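**Week 8 handout: Reading a room by its surfaces**
Interiors & Materials, Suvthorpe evening program
Notes by Lumturie Obradović, with corrections in green pen by Polyxeni Stamatopoulos, since typed up

Bring last week's sample cards. If you lent them to the upholstery group, you have my sympathy and may share with a neighbour.

### 1. Where we got to

We finished last week on the difference between a colour and a material. "Beige" is a colour. It is also, to judge by the first assignment, the entire contents of the average Australian living room. Of the 14 room reports handed in, most used the word in the opening sentence and then lay down for a rest.

So tonight beige is off the table. You may say cream, straw, biscuit, khaki or blond, provided you also say what the stuff is doing: is it woven, grooved, grained, flat? Does it let light through? Would you lean on it?

### 2. Terms you'll need

- **Ground:** the surface that takes up most of your view. Usually a wall, sometimes a screen pretending to be one.
- **Upright:** any vertical member that divides a surface. Look for these first, they give you the rhythm of the thing.
- **Grain direction:** which way the lines run. Write it down at the time. You will not remember on the tram.
- **Edge condition:** what happens where a surface stops. Squared, rounded, lipped, or abandoned by the builder.
- **Openwork:** anything with gaps in it on purpose.

### 3. Worked example: pale on pale

Two views of one room. Look for a full minute before you write anything, including your name.

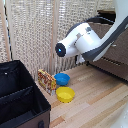
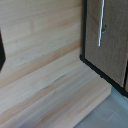 *Fig. 1 (first): woven screen with light wooden uprights, brown cabinet to the right. Fig. 2 (second): blond timber panel and ledge, tan-brown door panel at right.*

Start with the screen in the first. The crosshatch is busy up close and goes quiet at a distance, and the uprights stop it from reading as one long placemat. Cream and tan strands, thin dark gaps between them: the gaps do as much of the work as the strands. I'd accept rattan or paper cord in a report, with a question mark. Polyxeni would like you to keep the question mark.

The cabinet beside it has a flat front with a run of fine parallel lines lower down. Grooves or slats? Say which you think and how you'd check. (Run a fingernail across. Ask first if it's someone else's cabinet.)

In the second, the timber is in strips, and the strips don't quite match. Good. Cream next to peachy tan gives a large plain panel something to do with itself. Note the edge condition on the ledge: softened where the front meets the top, squared off at the end. The darker door panel is a harder case. Felt, cork, fibreboard? From a photograph you may write "matte, slightly textured" and stop there with dignity.

### 4. Exercise

Choose one corner of your own home and write up three surfaces, up to 1,002 words altogether. Grokton-style mood boards will be returned unread.

For each surface, record the ground, the grain or weave direction and at least one edge. Sketches are welcome in pencil.

Due at the start of Week 9. Reading is the Kyriakidis chapter on screens and partitions, skipping the bit about curtains.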